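From: Rawan Obeidat
To: matach-club list
Date: 20 March 2019
Subject: Re: window task, marker tracking

Sem Hendriks wrote:
> Tracking on the second gripper drops out near the window.
> Is this the markers or the exposure? I would like to know
> before we reprint anything for Matach.

Exposure, I think. I went through 66 clips from the window station. With auto exposure on, the sky sets the level and the markers go dark.

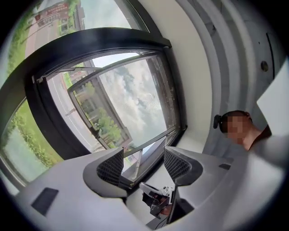
I fixed the shutter and reran 10 clips. Dropouts fell to 5, all of them at steep angles to the lens. Fenna's script still discards any clip under 90 percent tracked — please leave that threshold alone until Amber has checked the time offset between the two cameras.
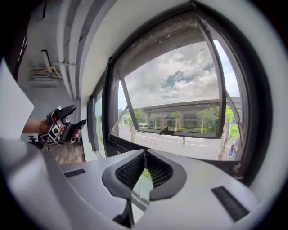

Reprinting can wait. The pose solver needs one clean square per view, and the checkered layout on the gripper body gives it several even when the fingers point sideways across the view. The thin support arms on the open sash are a separate problem. They are poor targets for depth, so approach the latch handle on the bottom rail and keep the arms out of the goal description.

Milagros has the exposure settings and will put them in the club folder. Sem, send me the clip numbers where you saw the worst dropouts.

Rawan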